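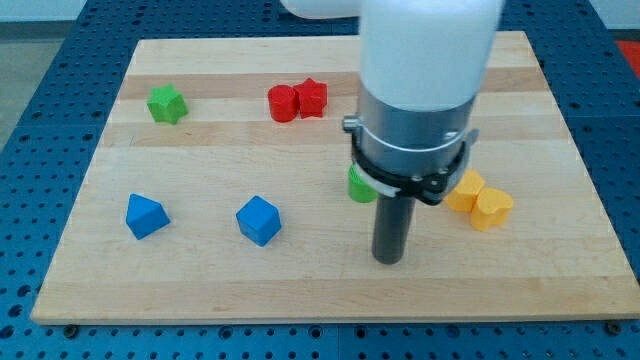 4.2 Pushing things around on a cutting board

Figure 3. The tabletop setup: one arm, one rod, and colored blocks on a cutting board.

I'll admit I wanted to start with dishes. Rocío Inga talked me out of it, and she was right! Before a machine can tidy a kitchen counter it has to slide one thing next to another when somebody asks, so that's the chore we gave it (Figure 3). The tool is a plain rod with a rounded tip. It can't grasp, so all it can do is push.

We gave the arm 100 typed requests, things like "put the yellow heart by the green star," and our Mallow policy finished 39 of them inside the time limit. Stars were the worst – they catch on a point and spin off the wrong way, and then the arm chases them. Another 13 runs ended with a block over the edge of the board, and we scored those as failures even when the request had already been met. My kid does better, but she gets to use her fingers. Section 4.3 repeats the test with the Flidow planner switched on.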